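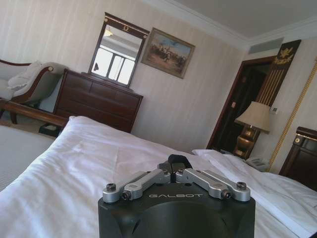

Issue 20, page 2

Ellier House Rooms: Gallery
Home | Rooms | Furnishings | Gallery | Contact

Twin Bedroom, Upper Floor

The upper floor of Ellier House has been furnished as guest rooms, each to its own schedule. The twin bedroom is the most formal of them. Its palette is restricted to white textiles, cream wall covering and dark wood, with gilt and brass kept to small areas. Notes on the individual pieces follow. Item numbers refer to the house inventory and should be quoted in any inquiry.

Beds and bedding

White covers are used on both beds. One has a duvet. The other has a quilted cover with fine horizontal stitching, and a dark wooden footboard rail. The quilted cover is the summer weight and is exchanged for a heavier one in October. Duvet covers are washed at 140 degrees, dried on low heat and pressed on one side only. Quilted covers are not pressed, as the iron flattens the stitched channels.

When making up the room, set the duvet first, shake it from the foot end and leave it to settle before the final smoothing. The pillows go on last.

Chaise lounge

White upholstery on a curved, dark wooden frame, with a white cushion at the scrolled end. The chaise is placed along the left wall, behind the beds. It was reupholstered by Siltard, who also supplied a spare length of the fabric for repairs. The spare is stored flat in the linen room. The frame is dusted with a dry cloth. Polish is kept off the edge where the wood meets the fabric, where it leaves a yellow line that does not wash out.

Dresser
Item 2129

Dark brown wood, horizontal drawers, placed against the back wall. The runners are waxed once a year, in July. Drawer linings are plain paper, cut to size and not glued. Guests staying more than a few nights are asked to leave the bottom drawer for the spare blankets.

Mirror

Tall and rectangular, in a dark wooden frame with a small gold horseshoe-shaped ornament at the top. It hangs above the dresser and picks up the window, so the back wall receives more light than its position would suggest. Clean the glass with a damp cloth and dry it at once. Spray is applied to the cloth and never to the glass, to keep liquid from running behind the lower edge of the frame. The ornament is wiped dry.

Painting
Item 3588

A group of horse riders on a brown field under a blue sky, in a gilt frame, to the right of the mirror. The picture came to the house from the Kedier sale with no record of the artist or the date. It is hung from two hooks. The frame is cleaned with a soft brush only. Water and household cleaners lift gilding.

Walls, ceiling and trim

Cream wallpaper with faint vertical stripes, finished at the top with white crown molding. The seams are set on the stripe, so a replacement strip has to be matched before it is cut. Leftover rolls are kept with the batch slip. The air vent is near the ceiling line; its cover is vacuumed with the brush attachment when the filter is changed.

The doorway on the right wall is framed in dark wood, with the light switch plate mounted on the frame. The panel beside it is dark wood with vertical gold fluting and a gold eagle emblem at the top. Of all the trim in the room it marks most easily. Luggage should be carried past it on the far side.

Nightstand, lamp and telephone

Wooden nightstand with a table lamp, brass base, cream pleated shade. The pleats are dusted from top to bottom with a dry paintbrush. The brass is lacquered and needs no metal polish. A white telephone is provided near the nightstand for calls within the house. The small dark wastebasket on the floor near the footboard is emptied with the morning service.

Elsewhere in this section

Văn Room: single bed, writing desk, garden side
Upper landing: carpet, wall lights, linen cupboard
Inventory list by item number

Text may be reprinted with credit to Ellier House.

Previous page | Next page | Back to top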